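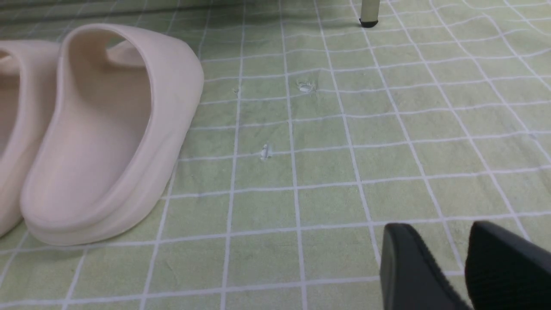 How do I clean pale foam slides, and where should they live?

Posted by Corina Danzer in Home & Cleaning, January

Hello all! I have gone completely mad for foam slides this winter. The pair in my photo are a sort of blushy beige, chunky soles, big thick strap over the top, and I wear them from the minute I get in until bedtime. I love them so much that I've bought a second pair in grey for my mum.

Two things I'd love help with. First, cleaning. Mine pick up a greyish tinge along the ridge that goes round the sole, and a wipe with a damp cloth shifts most of it but never all. I don't want to ruin that nice matt finish by going at them with something harsh. Can they go in the washing machine? My neighbour says yes, my sister says absolutely not.

Second, the mat. I keep them on a soft green one with white grid lines, and it will not lie flat! I smooth it out in the morning and by teatime it has gone wavy again, usually over at one side. The floor underneath is smooth tile. I'd like to keep the mat because the colour cheers me up every time I walk in, so please don't tell me to get rid of it.

Flat is small, hall is tiny, so no room for a big shoe bench. Thank you!

Halina Szewczyk
Marked as helpful by 19 people

Ooh, I can help with this, I have four pairs in our house and three of them are cream!

Washing machine: I wouldn't. I did mine once at 40 and one came out a tiny bit smaller than the other, enough that I noticed it walking upstairs. The hand method is easy anyway. Fill a washing-up bowl with lukewarm water, add a small squirt of washing-up liquid, and leave the slides in for 20 minutes. Put a mug inside each one to hold it under, because foam floats and you will be chasing them round the bowl otherwise. Then take an old soft toothbrush and go along the ridge in little circles. The ridge is where all the muck sits, you're quite right about that. Do the footbed too, right up under the strap where your toes go. You can't see that bit easily but it gets grubby first.

If there is still a grey line, mix bicarbonate of soda with a few drops of water to a loose paste and rub it on with your finger — no scrubbing pad, it leaves shiny patches on a matt finish. Rinse well. Dry them standing on their heels against the side of the bath, away from the radiator. Heat is what makes foam shrink and I am fairly sure that is what happened to my odd pair.

The colour comes up beautifully, honest. I get a silly amount of joy from a clean pair of slides.

Angus Tennant

Get a rug gripper for the mat. Any hardware shop. Cut it smaller than the mat.

Roman Adamczyk

Agree with Halina on the slides, so I'll do the mat, as I've had the same trouble with a soft one on tile.

A mat with a bit of pile and a thin back shifts each time you step out of your shoes on it, and the slack all travels to one side. Angus's gripper does work. I used the open mesh kind and cut it a couple of centimetres short all the way round so it doesn't peep out. Before you lay it, wash the floor and let it dry fully. I skipped that the first time and the mesh slid about on the dust as if it were on wheels.

What made the biggest difference to mine was how I washed it. I used to fold it over the airer and it kept the crease for weeks. Now it gets a cool wash, a good shake by the short ends, and dries flat on top of a towel. Check the label first, obviously. The grid on yours is handy here, by the way! Pull it gently until the lines run straight and you know you've got it square.

For a small hall, try parking the slides side by side with the open backs towards you as you come in. You can step straight into them, and there's no shuffling to turn them round, so the mat gets dragged about far less. My kids even manage it, most days.

Corina Danzer

You are all wonderful. Bowl and mugs tonight, then off to find some of that mesh at the weekend. Halina, did you leave the bicarb on for a while or rinse it straight off?

Halina Szewczyk

Five minutes, then rinse. Go round twice under the strap or you'll find white powder between your toes!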